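Burnach war memorial / statue of the General - council vote in August
Local History & Heritage > General discussion

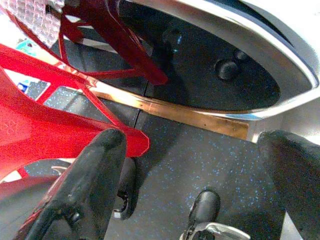
Red plastic, close up

marrowfat
Posted May 28, 2024
Right so the council have put the papers up for the August meeting and the General is on the agenda again. Three options. Leave him, leave him with a new plaque, or move him to the museum yard. Has anyone read the whole thing? I got to page nine and gave up. Mostly drainage.

tin_whistle
Plaque. Easy. Next.

hedgerow59
Not that easy. They did a plaque for the mill owner and it took four years and it's got a spelling mistake in it. Also who writes it? You'll never get agreement on what he did in the colonies, half the letters are in private hands.

marrowfat
The letters are the whole point though. Nisreen Tannous went through the ones in the county archive for her book and it's pretty grim reading, he knew about the burnings and signed off on them. Chapter 2 if you only want that bit. She's fair to him on the army reforms, I thought.

OldBurnach
Here we go. Man's been stood there minding his own business longer than any of us. Children eat their chips under him. Leave him be.

tin_whistle
with respect OldBurnach "he's been there ages" isn't an argument, so has the smell by the bus station

OldBurnach
It is an argument if you like the place you live in.

quillpen
Read the Tannous book last winter. Good on the campaigns, thin on the home years I thought, she hardly touches the railway money. And the statue gets one paragraph! Which is odd as the row over who paid for it is a cracking story. The subscription list had 859 names on it and a lot of those were mill hands who had it stopped out of wages. So "the town put him up" needs a bit of salt.

hedgerow59
Didnt know that about the wages. Where's it from?

quillpen
Dima Jaber's talk at the library, she had the ledger pages copied. There's a write up in the history society newsletter but its not online afaik. I'll look for mine.

marrowfat
That should go on the plaque. Never mind the battles.

fenlander
Unpopular opinion - move him. Not melt him down, not hide him, just the museum yard where there's room to say all of it. A plaque gets you sixty words. Nobody reads them anyway, I walked past the one on the corn exchange for years.

OldBurnach
Museum's open three mornings a week. Moving him there is hiding him.

fenlander
Fair point about the hours. Still the yard's visible from the road.

tin_whistle
what does it cost to shift him

hedgerow59
Papers say 2000 for the survey alone. Doesn't give a figure for the actual lift, "to be confirmed". Appendix C.

tin_whistle
ha. plaque then

quillpen
Found the newsletter. I had it slightly wrong - 859 is right for the names but not all were stopped from wages, the ledger only marks the ones from the lower mill. Dima reckons there was a complaint to the vicar about it. No reply survives. So less clear cut than I made out, sorry.

OldBurnach
So some of them gave willingly.

quillpen
Some probably did yes. Can't tell from a ledger.

marrowfat
Which is why I'd want both on there. Who he was and who paid. If anyone's writing in, comments go to the clerk and you have to put the item number or they bin it. Will post the number when I've found it again, somewhere after the drainage.

hedgerow59
Item 14. Page 31.

marrowfat
Ta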